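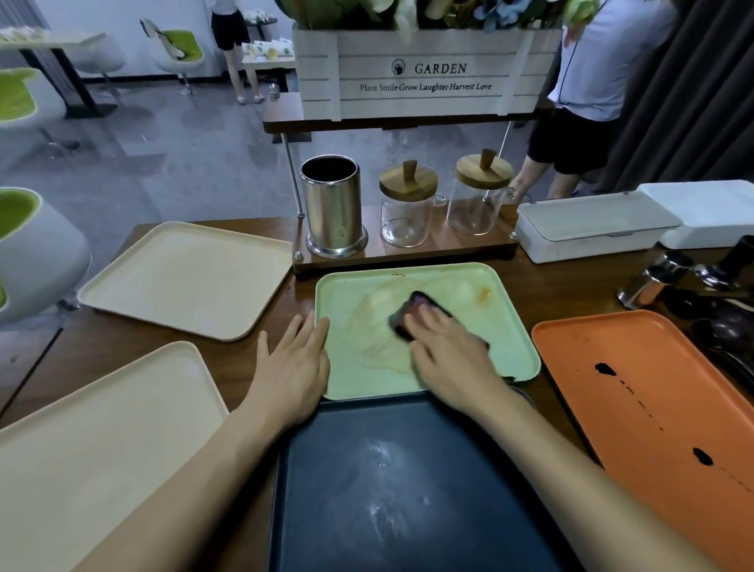

Waiting for a date: a duty solicitor on court delays

Žydrūnas Adomaitis has 42 open cases, and 16 of them have no trial date. He has been a defence solicitor in Cendden for ten years and says the gap between charge and trial has never been this long.

"I had a client last April who had waited 313 days for a hearing on a shoplifting charge," he says. "By then the shop had closed and the main witness had moved away."

The town's own magistrates' court shut two years ago and its work went to Arkura, an hour off by bus. Adomaitis says missed hearings went up straight away. "The list starts at 10. The first bus gets in at twenty past. People get a warrant out for them over a timetable."

He would like short hearings held by video from the library – the equipment is already there – and a later start for anyone travelling in. He has written to the court office twice and had one reply, which said the matter was under review.

Asked whether he has thought of leaving criminal work, he says two colleagues at Jaunzems have gone already, both to conveyancing. "I'd be lying if I said no. But I've got three in the cells tomorrow morning."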